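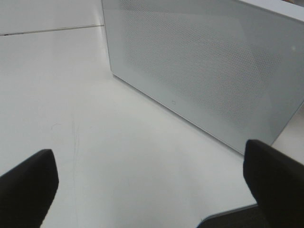
Which wrist camera should a small student team use on a two-finger gripper?

The one with the wider view, if the arm works close to large objects. In our tests the narrower camera gave sharper edges but lost one or both fingertips too often to be useful for setting the approach.

Project report, Sekness arm group

1. Task

We were asked to compare two wrist cameras on the same arm and the same gripper. The arm is the Sekness bench arm in the teaching lab. The first camera is a Tirkel, the second a Skutley. Both were run from the Yazzie controller with the settings it came with, except for exposure, which we locked after the first session.

2. Method

Each camera was mounted on the same bracket and driven through the same list of poses over a white table. At every pose the controller saved one image and the joint angles. We recorded 935 images in all and threw out 345 that had motion blur or a missing time stamp. The rest were labeled by hand for two things: whether both fingers were in view, and whether the lower edge of the nearest object could be traced.

White on white was the hard case. A pale object on a pale table leaves the edge finder only a soft shadow line to work with, and black fingers in the foreground push automatic exposure the wrong way.

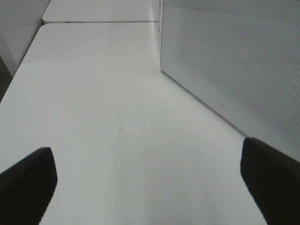 Locking the exposure fixed most of this. Before the change, the edge finder lost the line whenever the arm moved in close and the fingers took up more of the view. Afterward it held the line in all but 38 of the labeled images, most of them from the Skutley.

3. Problems

The bracket screws worked loose twice, and we had to repeat the hand-eye calibration each time. The Yazzie software also drops the camera connection if the cable is moved while it is starting up. We taped the cable to the forearm and had no more trouble with it on Tuesday's runs.

Table seams and scratches were sometimes picked up as object edges. We set a minimum contrast to filter them out, but it also removed a few real edges, so the value in the appendix is a compromise.

4. Next steps

The Tirkel stays on the arm. In March we will repeat the runs with a dark mat on half of the table and the gripper closed to a fixed width. The pose list and label files are in the shared project folder.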